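Journals › Packaging and Household Studies › Articles › Section 3

3. Materials: the tartan carton

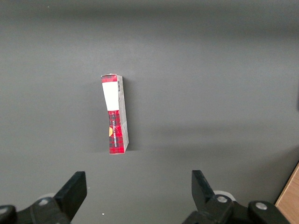
Figure 1. Small upright carton with tartan front and blank label field. Photo: Ojārs Grīnberga, Rananley Packaging Archive.

3.1 Selection of the carton

The Rananley collection contains 668 folding cartons, most of them donated by households between the closing of one local shop and the opening of another. From this collection we selected three cartons for close reading. The first of them (Figure 1) is discussed in the present section, and the other two, from the Brovinik and Sugden donations, are treated in Section 4. The carton was chosen for its pattern. Tartan has a long life on biscuit tins, blankets and thermos flasks, and many of our informants connected it with the cupboard of a grandparent. On a small paper box it is less studied, and we wished to know how the pattern behaves when the surface is narrow and must be shared with a label, a barcode and small print.

3.2 Division of the surface

The carton is taller than it is wide, and the pattern is concentrated on its narrow face. Red is the dominant colour, crossed with thin dark lines. A white label field occupies the upper part of this face, with only a short strip of tartan left over it. The field carries no visible writing. Heywood (personal communication) proposes that such a field should be understood as a pause in the decoration, to which the eye goes first also when there is nothing to read. We find this convincing, although it can not be tested on one carton only.

The wider face is treated in a very different manner. It is pale, with faint printing, and the barcode is set vertically near the upper corner. We call this arrangement a "shop face and shelf face" division. The narrow face is made for recognition at a distance, while the wide face holds the information which the buyer needs only when the box is already in the hand. The same division was described by the Stundutcombe group for tea and soap cartons.

Two details make the division less strict. A line of small white text runs sideways up the tartan, so the reader must turn either the box or the head. At the left edge of the same face there is a part of a yellow-orange shape, which we interpret with caution as a portion of a round emblem continuing over the corner. If this is correct, the designer has treated the corner as a place for decoration and not as a border.

3.3 Condition and wear

The carton stands without support and leans very slightly. Wear is seen mainly on the pale face, where there are a few light creases and a somewhat crumpled area at the lower edge. On patterned board such marks are more difficult to notice – a point also made by Jamie Heywood in her remarks on the earlier draft. For this reason we recorded wear for each face separately, using the two-step scale from Section 2.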